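Workshop News

Members' Robot Arm Project Enters Second Stage

The Dodmont Shared Workshop has confirmed that its members' robot arm project has entered its second stage, following approval of a further 200 hours of bench and computer time in December. The project is led by Danica Zeman, with programming by Darcy Nepia. Its aim is to prepare a tabletop arm for simple kitchen tasks, with every routine tried in simulation before any hardware is switched on in the build room.

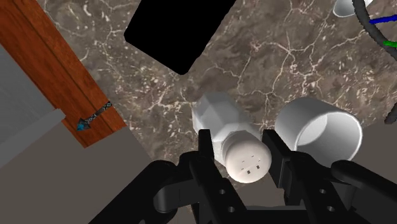 Grasp planning remains the main task of the group. Mr. Nepia reports that the approach routine, known to members as Hoani, has now been run 1,404 times on the simulated counter. A shaker is a demanding object for it, as the faceted body and the domed cap call for different finger positions, and the approach with the fingers open on either side of the shaker is the one under review. The white cup close by leaves little room for the right finger link — a limit the group intends to keep in all later trials.

Ms. Zeman has asked that each trial log record the starting pose of the arm and the speed setting. Logs without both entries will be returned to the member concerned.
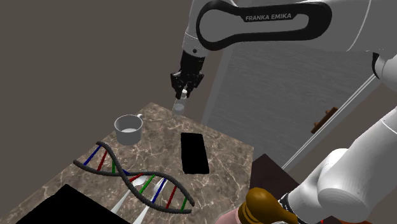

Placement tests are the responsibility of Elsie Treloar, who joined the project from the electronics bench. The small white piece held between the fingers, directly over the clear vial, represents the kind of alignment her tests are meant to measure. The mug and the flat black object will stay on the table for the next set of 50 runs, so that results may be compared fairly.

Members wishing to take part should leave their names with Ebony Costigan at the front desk. Places at the introductory session are limited, and safety training must be completed beforehand.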